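Home | Stories | Archive | About
2 min read

Fault 844

Noemi Park wrote the report in the order the log gave her. The left gripper had closed on a pencil and reported zero force. The controller believed it and asked for more.
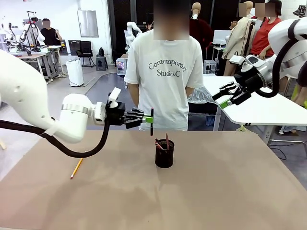

The limit was set at 100. The Uvdale driver had stopped reading it after the August update, and cycle 2961 was the first to need it. The pencil split lengthwise. The arm held both halves and logged a success.

"Who was at the table?" asked Zanele Chauke.

"The operator. Hands down, outside the line."

"And if they hadn't been?"

Noemi typed the question into the box marked Remarks. Plekia allowed two lines there.
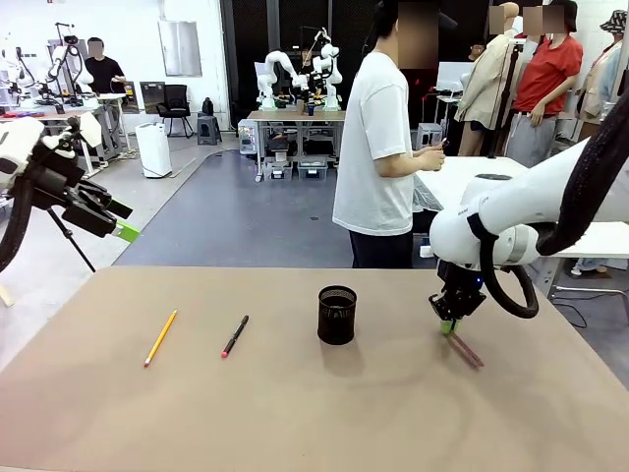 The pen cup task at Makhubela, right arm over the pen.

Zanele read it through and took the key out of the cabinet. The arms stayed where they had stopped. She signed for the key, wrote 844 beside her name, and went to ring Ilness about the driver.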